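Home Forums Early Learning Materials Play Kitchen and Table Setting Search Log in

This site uses cookies to maintain your session. By continuing to browse you accept our use of cookies. Accept Settings

Thread: Labels on play kitchen plates

ukhattak_levport
Colleagues at the Levport nursery are reviewing the contents of the home corner before the new intake arrives in November. We hold 35 plates and bowls, and many still carry the supplier's label at the rim. I would be grateful for members' views on whether these should be removed before the items are issued to the rooms. Our current guidance does not address the matter.

The item below is typical of the set. The label is small and projects slightly past the edge of the plate. 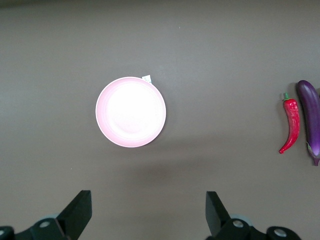
Photo: Uzma Khattak, Levport

The red chili pepper and the eggplant are kept with the plates and are used for serving and sorting. My question concerns the label only.

badthorpe_resources
Our practice at Badthorpe is to remove all labels on receipt. Any part that extends past the rim can be lifted by a child, and a loose label is a small part. We soak each plate in warm soapy water for 30 minutes and wipe away the residue with vegetable oil.

Mengal_Rooms
I must respectfully disagree with removal in every case. Where the label carries an item number, it is the only link to the purchase record. We lost that link for 18 pieces last year and could not establish which order they belonged to. I would recommend moving the label to the underside and covering it with clear tape.

badthorpe_resources
Tape on the underside does not survive our dishwasher. The number can be copied to the inventory sheet before the label is discarded.

kakov_store
We follow the same procedure as Badthorpe. May I also ask whether the chili is stored separately? Ours has a narrow tip and is checked for splits each term.

ukhattak_levport
Thank you all. The print on the label is very small, but I will attempt to record it before soaking. The vegetables are kept in one bin, and I will add the chili to the termly check. A revised procedure will be sent to rooms by 26th July.

Mengal_Rooms
Please post the revised wording in this thread when it is available. I remain in favor of the underside.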